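Week 5 - Lighting the workplace (handout, read before Saturday session)

Carry on from last week, we stopped at daylight factor. Finish that example yourselves, the answer is on the back of the old sheet.

Terms you need

Luminous flux - total light out of the lamp, in lumens. Says nothing about where it goes.
Illuminance - light landing on a surface, lux. One lux = one lumen per square metre.
Luminance - how bright a surface looks from where you stand. Candela per sq m.
Reflectance - share of light bounced back. White paint high, dark carpet low. Ceilings first, then walls, then floor.

People mix up the second and third every year. A white desk and a black desk under the same fitting get the same lux. They don't look the same.

Worked example (Dillard office)

Open plan room, target 600 lux on the desks. Floor area and fitting layout on the plan I gave out. Lumen method:

number of fittings = (lux x area) / (lumens per fitting x UF x MF)

UF = utilisation factor, from the maker's table, needs the room index.
MF = maintenance factor, dirt and ageing. Don't leave it at 1. Half of you did in the January test.

Fitting gives 2,627 lumens. Work it through, round UP, then check it makes a sensible grid. If it doesn't, add a fitting and say so in your answer.

Glare

Direct: you can see the lamp. Reflected: you see it in the screen, or a glossy worktop.
Cures - move the desk, turn the screen side on to the window, baffles, lower output fittings and more of them.
Blinds help but people shut them in the morning and leave them shut, so daylight is lost for the whole day. Soomro survey found this on every floor.

Ceilings

Pale ceiling = better UF, softer shadows. Beams complicate it. Fittings hung between deep beams lose light sideways, fittings below them don't. Run rows parallel to beams if you can, and mark the beam direction on your drawing.
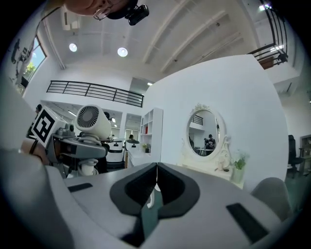 For next week

1. Finish the Dillard calculation, show the room index.
2. Redo it for the Odidska workshop, take around 1,101 sq m as the area. Comment on the differnce in UF.
3. Read the Zisel notes on colour rendering, first section only.
4. Bring a calculator, phones dont count in the test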